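Vudimano Operators Forum > Incidents and Corrective Action > Part released during stop recovery, Muderholm handling cell

This site uses cookies to keep you signed in and to remember which threads you have read. By continuing to use the forum you accept our cookie policy.

Tsehay Assefa
Posted 9/22/26

We are reporting a release event in the handling cell at Muderholm and request comment from other sites running the same recovery sequence. The internal report is still in review. What follows has been cleared for posting.

The cell picks long-handled parts from a rack and presents them to an inspection station. During a normal shift the arm entered a protective stop with a part in the gripper. The operator followed the posted procedure: acknowledge the stop, confirm that the gate is closed, select Resume. The gripper opened before the arm moved. The part fell inside the guarded area and struck the edge of the fixture. There was no injury. The fixture plate was bent and has been replaced.

The log shows that Resume called the gripper reference routine, which opens the fingers fully and then closes them to find the zero position. The routine is supposed to be skipped when the gripper reports a held part. On this occasion the held-part flag had dropped to false 9 cycles before the stop. The fingers had not moved during that time. The flag went false, the stop came, and the recovery did what it was written to do with the information it had.

We have placed a hold on automatic recovery in this cell. An operator must now support or remove the part by hand guiding, under the lockout procedure, before Resume is selected. We would like to know whether other sites have seen the flag drop while the fingers were stationary.

Replies

flistitberg_maint

We had a similar event at Flistitberg in May. It was closed as operator error, and after reading this I am no longer satisfied with that finding. The operator stated that Resume had been pressed once and that the gripper "let go by itself." We did not keep the cycle log long enough to check. Please confirm the retention setting on your side, as the default overwrites at the end of each shift.

Tsehay Assefa

Retention was extended after our last audit, so the full log was available. I would advise every site to make the same change today. It does not require a restart.

cell_safety_desk

Before the discussion turns to flags, I wish to record an objection to the title. This is described as a release during recovery. In my view it is a hazard in the recovery procedure itself. A routine that opens a gripper should not be reachable from a button marked Resume, whatever the flag says. The sensor fault is secondary. If the flag had dropped for any other reason, including a broken wire, the outcome would have been the same.

rk_integration

I disagree in part. The reference routine exists for a good reason. After certain stops the finger position is not trustworthy, and moving the arm with an unknown finger position carries its own risk. Removing the routine from Resume would leave operators to start it by hand, and at our site I know exactly what would happen: they would start it every time out of habit. The condition needs to be made stronger, and the routine should stay where it is.

cell_safety_desk

Then the condition should require a positive statement from the operator that the gripper is empty. A missing flag is not a statement that the gripper is empty.

rk_integration

On that point we agree.

Tsehay Assefa

I have been asked by two sites, in private messages, how this passed acceptance. It is a fair question and I would prefer to answer it in the thread.

Acceptance for the grasp program was carried out in simulation, using the Zavala package, with a short set of hardware runs afterward. In simulation the program was run 1,000 times from varied start positions. Of those, 819 met the full acceptance criteria, which include a held-part flag that stays true from closing to placement. The remainder were classed as missed or incomplete grasps and were attributed to the start position. The hardware set was 200 runs and raised no concerns. No stop was triggered in either set while a part was held, so the recovery sequence was never exercised under load. That is a gap in the test plan, and it is ours.

I have since gone back to the runs that did not meet the criteria. A portion of them were not missed grasps. The fingers had closed on the narrow section of the handle, beneath the collar, the width reading was stable, and the flag went false partway through the run. The classification script saw a false flag and recorded a missed grasp without looking at the width. In other words, the fault was present in our simulation results and was filed under the wrong heading. The render attached to this post is from the set under review, taken from the gripper view used for grasp checks.
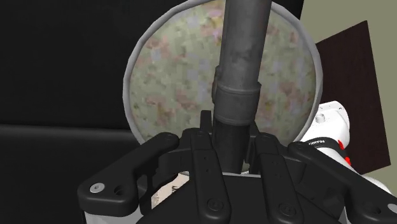

Hiwot Araya

I would ask that the width threshold be examined before anything else. The flag is computed from two values, the finger width and the change in closing force, and the width must fall inside a window set for the part. If that window was set from the thicker collar, a grip on the narrower section below it sits near the lower limit. A small correction by the controller is then enough to take the reading outside the window. The part is still held. The software has stopped believing it.

We found a window set in this manner on one of our own cells. It had been copied from a drawing that gave only the largest diameter. The cell had run without complaint for a long time, since it had never stopped at the wrong moment.

Tsehay Assefa

Thank you. I have checked, and the window was entered from the collar diameter. The grasp point was moved to the lower section during commissioning and the window was not revised. The change record lists the new grasp point and nothing else.

flistitberg_maint

Ours was entered the same way. I have asked for the May report to be reopened and for the finding against the operator to be withdrawn while this is done.

zavala_user_14

A caution about relying on the simulated runs in either direction. In our models the handle is given a simplified contact shape, and the step between the collar and the lower section can be lost. The visual model shows the step clearly and the contact model may not contain it. If the contact shape was one plain cylinder, the simulated width would not match the real one, and the flag behavior could differ from hardware. I would want to see the contact shape before drawing conclusions from those runs.

Tsehay Assefa

The contact shape in our model has separate bodies for the tube, the collar and the lower section. I opened the file to confirm this before replying. The finger pads are simplified, however, and I cannot say how much that affects the reading. We do not intend to cite the simulation as proof of the cause. It was enough to tell us where to look.

zavala_user_14

That is reasonable. I withdraw the concern about the handle and keep the one about the pads.

rk_integration

May I ask what the corrective action will be? Correcting the window fixes this part. It does nothing for the next part whose grasp point is moved.

Tsehay Assefa

The proposed actions are as follows. They have not been approved.

1. The width window is corrected for this part and checked for every other part in the library.
2. A change to a grasp point cannot be released until the window for that part has been entered again.
3. The held-part flag is latched at the moment of a protective stop and during the period before it. Resume uses the latched value. The length of that period is under discussion.
4. If the latched value and the current value differ, Resume is refused and the operator is asked to inspect the gripper.
5. The acceptance plan will include stops triggered while a part is held, in simulation and on hardware.
6. The classification script will report a false flag with a stable width under its own heading.

cell_safety_desk

Item 4 is acceptable as written. Item 3 is not. In your event the flag had already dropped before the stop, and a latch that reaches back over an undefined period is difficult to validate. I would remove item 3 and have Resume refuse the reference routine in all cases until the operator has confirmed that the gripper is empty. It costs one button press.

rk_integration

It costs one button press on every stop, on every shift, and after a week it will be pressed without looking. I would keep both.

Hiwot Araya

With respect to both positions, a confirmation given from outside the gate depends on what the operator can see from there. At our cell the station blocks the view of the fingers when the arm is in the presenting position. I would ask that any confirmation be tied to a position from which the gripper is visible, and that this position be marked on the floor.

cell_safety_desk

Agreed, and I would like it written into item 4.

Tsehay Assefa

Both comments have been added to the draft. Item 3 will go to review with the objection recorded beside it. The hold on automatic recovery remains in place at Muderholm until the review is complete, and I would request that Flistitberg apply the same hold.

flistitberg_maint

Applied this morning. The notice is on the gate and the Resume function is behind the supervisor key. Log retention has also been extended on all cells.

Contact the forum office | Terms of use | Copyright Vudimano Operators Forum. All rights reserved. | Back to top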